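Home | Projects | Student Work | Archive | Contact

What Do Dogs Get Out of Fetch? A Term Project Report
May 4, 2020
By Fitzgerald Kapoor

I have lived with dogs my whole life, and I have thrown a lot of balls. So when our animal behavior class at Bainbridge had to pick a topic for the spring, I knew mine before the sheet went around. I wanted to know why some dogs will chase a ball until your arm gives out, while others watch it roll past and go sniff a bush.
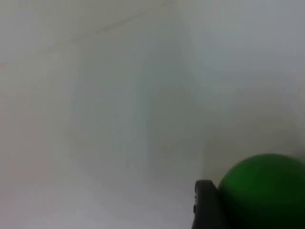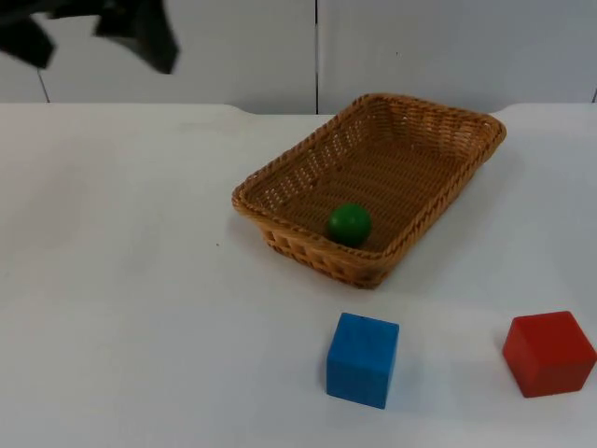
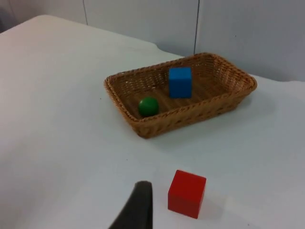 My question was pretty simple. If you give a dog a choice between a ball, a rope and a person who is willing to run away from them, which one do they pick, and do they stick with it? I had a guess going in (ball, ball, always ball) and I was very happy to be wrong, because the real answer was a lot more fun to write up.

The dogs

I worked with 11 dogs, all belonging to families on my street or in the Laridow apartments behind it. The youngest was a beagle mix named Sorna, still chewing everything in sight, and the oldest was a stiff-legged shepherd who turned out to be the best player of the bunch. Every owner signed a form and stayed in the yard the whole time. Two dogs had never played fetch before, according to their owners, and I kept them in on purpose!

What I did

Each dog got four sessions on different days. A session went like this: the dog came into the yard, had a few minutes to sniff around, and then I offered the ball, the rope and the chase game one after another, changing the order every time. After that I put the ball and the rope on the grass, stood a few steps back and waited. If the dog brought me something, we played with it. If the dog came over with nothing and did a play bow (front end down, back end up, you know the one), I took that as a vote for chase and ran.

I wrote down the first choice and whether the dog came back for a second round. I didn't use treats. My teacher pointed out early on that a dog who smells chicken in your pocket is answering a different question.

What happened

Four dogs were true ball dogs. They picked it in every session and got quite bossy about it, dropping it on my shoes and barking if I took too long to write my notes. Two went for the rope every time. All the others switched around, and most of them leaned toward chase, which I did not see coming at all. The old shepherd couldn't run very fast, but she would trot after me with her tail going like crazy, then stop and wait for me to trot after her.

The two dogs who were new to fetch both chased the ball the first time and then kept it. One lay down under the picnic table with it for the rest of the session. I marked that as a ball choice, though I went back and forth on it for a whole evening.

What I would change

My yard is small, so big dogs ran out of room quickly and may have liked the rope better than they would in a field. I would love to repeat this at Vastbridge Park, where there is a proper fenced run. I also think I should have had a stranger do half the sessions. Several of these dogs have known me for years, and that probably helped the chase game a lot.

Thank you to all the owners, and to my sister for holding the stopwatch in the rain. My full notes are in the class binder, along with the blank score sheet if anybody wants to try it with their own dog. Cats would be a great next project, and I already have one signed up.

Contact the class page | © 2020 Bainbridge Student Projects | Back to top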